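Omid Ebrahimi got to the Gullis building at ten, and there was already a line. It was Sunday, July 5, 2020, and the open day had been moved twice since April. A woman at the door gave him a sticker with the number 114 on it and told him to keep to the left.

His sister had worked on the Choo program for two years before she moved away. She had never managed to explain it to him over the phone. He had told her he would go and look.

Visitors went in four at a time. The room was smaller than he had expected, with a big screen on one wall and a young man at a desk under it. Everything Choo learned, it learned in a simulation first. The young man said this to each group, and he sounded tired of saying it.

"So none of it is real?" a boy asked.

"The table isn't. The arms aren't. The practice is."

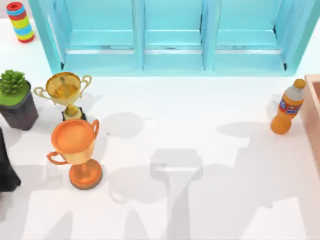 The boy wanted to know why there were trophies. The young man said the program needed things with handles. Omid thought of the cup his sister had won for swimming, which their mother kept on top of the refrigerator and dusted on Fridays. It had two handles, too.

"How many times does it practice?" he asked.

"This task? It's on try 3576."

"And does it get it right?"

"Sometimes." The young man typed something. "You can watch one, if you want. It takes 30 seconds."

They watched. An arm came down over the orange trophy, closed on one handle, and stopped. It stayed there long enough that the boy's father checked his phone. Then it let go and went back up.

"That's a no," the young man said, and wrote it down on a pad – a paper pad, Omid noticed, with a pencil.

The next group was waiting at the door. Omid went out through the hall, past a table of Bevby juice cartons, and called his sister from the parking lot.

"Did you see it?" she said.

"I saw it miss."

"Which one was it going for?"

"The orange one."

"It always had trouble with that one," she said, and asked him if the pencils were still there.

© Fonum Stories | Contact | Back to top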